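4.2 Players Who Skip the Opening

We were thrilled by how much the opening of Ceven shaped later play. Of the 1269 save files we collected, more than 30 showed players going back to the first village with nothing left to gain there.
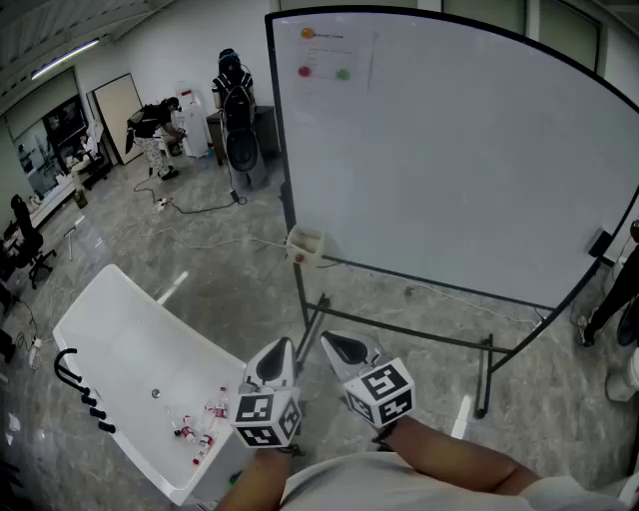 Akpalu calls this "homesick play," and we love the term! It fits Verstraete too, an older role-playing game whose writers gave every shopkeeper a full family history.
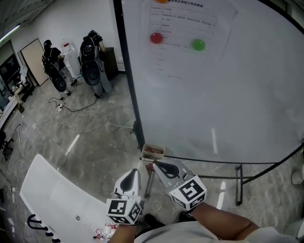
The pull was strongest in the 6 files where the player had read all of the letters in the mill. Bonsu's reading is that the letters work like a short novel tucked inside the game, and the later chapters keep paying it back in small, lovely ways.

Figure 2. A whiteboard with a printed sheet, two hand-held grippers, and two people near the back wall.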